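Minutes of the Flokwood bake sale meeting

Thu 19 March, upstairs, started late as usual (my fault, I had the key)

Hello all, me on minutes again. I've typed these up from the back of an envelope, so if I've put words in your mouth please shout before the next one and I'll change them. Corentin Masson chaired. Apologies from Priya and from both of the Thursday choir people, who can't ever do Thursdays, and I do think we should talk about that at some point.

Last minutes

Agreed, apart from the bit where I wrote that the tea urn was broken. It isn't broken, it was switched off at the wall. Sorry to the urn.

Money

The winter sale is all counted now and we made 2,000 pounds, which got a small cheer! Corentin reminded us that the hall roof will swallow most of it. We agreed to keep 30 pounds back as float for the May sale, all in coins this time, please, as we ran out of change before eleven and I had to go begging at the chip shop.

Date and hall

First Saturday in May, doors at ten. The hall is ours from eight. Lerament are lending us the long tables again and will drop them off the night before — somebody needs to be there to let them in, and I said I would if my sister can have the dog. We had a long chat about whether the tables go down the middle or along the windows. Windows won. Icing in full sun was mentioned, so I'll bring the old curtains.

Who's baking

Lemon drizzle, flapjacks and the usual scones are all spoken for. Moira is doing a gluten-free brownie and wants it on its own table with its own tongs, agreed without any fuss. Two people offered a Victoria sponge and neither would budge, so we're having 2 of them and may the best one sell first.

Doughnuts

We spent far too long on this one and I enjoyed every minute. Kleinschmidt will do us trays of iced ring doughnuts at cost if we order by the end of April. We said 20 to begin with, then a top-up order if people sign the list in the porch. Price per doughnut was left open, as Corentin wants to go higher than I do and we were both getting a bit hungry and cross.

Boxes and trays
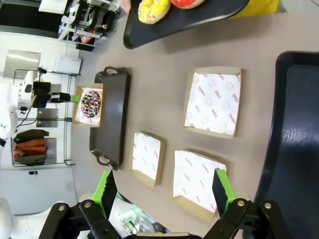 Boxes for taking doughnuts home were the main thing left to sort. We went round and round on plain white versus something cheerful, and cheerful had it easily. I'm all for the square cardboard ones with the white paper liners, with YUMMY and SMILE and the little smiley faces in red, and a chocolate one with coloured sprinkles and white drizzle looks a treat sitting in one. Moira asked if the paper would stick to the icing and I said I'd find out by buying a doughnut and leaving it in a box overnight (such hardship). They come in more than one size, so we'll get mostly small and a few large for families. Black trays with looped handles for the counter, as they're easier to carry through a crowd and the yellow and pink icing shows up so well on black. Furkasell do trays to hire, and Corentin is ringing them for a price.

Whatever we order has to be folded the evening before. Last year we were still making up boxes with a queue out of the door, and I had paper cuts on three fingers.

Clearing up

Same rota as before, only with names on it this time. Tea towels go home with whoever used them last and come back clean. Crumbs under the stage are to be swept before the playgroup gets in on the Monday, and yes, that includes behind the piano.

Any other business

Someone has left a blue casserole dish in the cupboard since the harvest supper. It has a chip in the lid. Please claim it or it's going on the bric-a-brac table.

Moira asked for a proper sign for the road. I have paint but no board.

Next meeting same time, same room, and I'll bring the test doughnut if there's any of it left. Closed at ten to nine.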